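Do Desk Organizers Organize Anything? Project report, section 3

Most of the storage advice we read before starting assumes that more compartments means less mess. We found little to back this up. The Karakaya catalog promises a calmer desk and never says how anyone would measure that.

We chose a divided box in smoky-brown tinted plastic and a bare white tabletop, so that other clutter could not be blamed for the result. Each trial used 20 small items, and the budget for the whole study was 300 minutes.

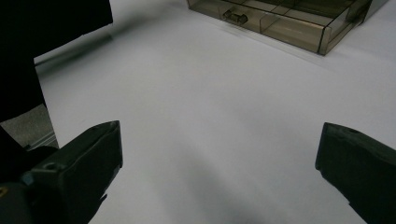
Figure 1. The divided box on the white tabletop.

The see-through walls are supposed to save searching. We doubt it. Tinted plastic shows that something is inside, but a paper clip and a small eraser look much alike through two dividers. Our search times with the box were no better than with a plain drawer, and two of our testers did worse.

Position may matter more than the product. With the box toward the far side of the board, the near part stays free for work, but every item then costs a reach.
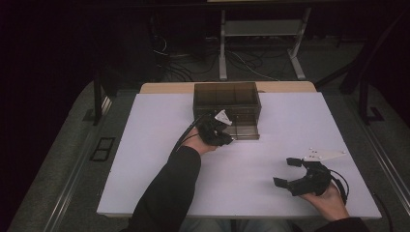
Dragica Kolev objected at the Thursday review that 20 items is too few, and that a drawer only starts to lose once it gets crowded. We accept the first point. The second is untested, and we would want a fuller drawer before believing it.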